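Two Arms and a Shopping List: My Year in the Ballavside Shed
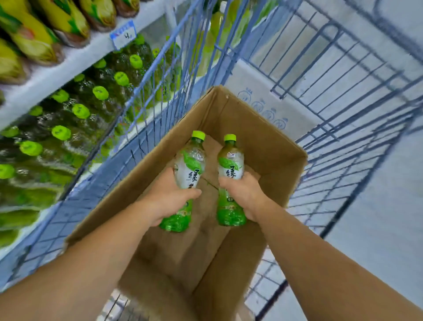

How much does it cost to build a two-armed robot at home? Mine came to $1,094 in parts, and that's with a secondhand power supply and a lot of printed plastic (the two arms ate most of the filament in the shop).

I should back up. Ballavside is a shared workshop with a lathe, a laser cutter, a row of 3D printers in varying moods and a kettle that trips the breaker if anybody's running the bandsaw. I joined to fix a chair. Then someone left an old geared motor on the free shelf, and I took it home and couldn't stop thinking about it, and now there's a robot called Bimlow living under a tarp beside the paint cupboard.

Bimlow has one job, or will have: packing groceries. I picked it because it sounded easy! Bottle goes in box, next bottle goes in box. Then you start paying attention to how people do it and your heart sinks a little. Hands wrap right around a tea bottle, fingers over the label, and both arms can come down into the same carton without a thought about bumping elbows. The box is sitting in a wire cart, so there are thin bars everywhere, and the bottle itself is clear plastic that the light goes straight through. My depth sensor hates every bit of that.

The arms have 14 joints between them, seven a side, and I've rebuilt the left wrist more times than I'd like to admit. My first version used a belt drive that I was very proud of. It slipped whenever the weight was out past the elbow – a full drink bottle is heavier than you'd think at the end of a long lever – so I swapped it for a Robles gearbox, the small one with the grey housing, and had to redraw the whole forearm to fit. Measure the housing yourself. The drawing I was working from left out the lip around the output shaft, and I lost a weekend to it.

Grippers were more fun. I tried hard fingers first, then hard fingers with bicycle tube glued on, then soft printed ones with ribs that curl around whatever they touch. The soft ones won easily. They'll hold a bottle by the middle or just under the shoulder, and they're forgiving if I've come in a bit crooked, and I always come in a bit crooked.

The brains run on Grekovgate, a free motion planning package that a friend at the shop put me onto. It's good at keeping two arms out of each other's way, once you've told it honestly how fat your forearms are. (I'd modelled mine without the cables. You can guess.)

My last proper test was 200 bottle placements into an open carton on the bench, and 59 of them went wrong. Most were tip-overs near the box flaps, so I've slowed the final few centimetres right down and I'm letting go later. Next month I want to try it with the carton inside a cart. I've already got the tarp off and the left wrist is in pieces again, waiting on a bearing.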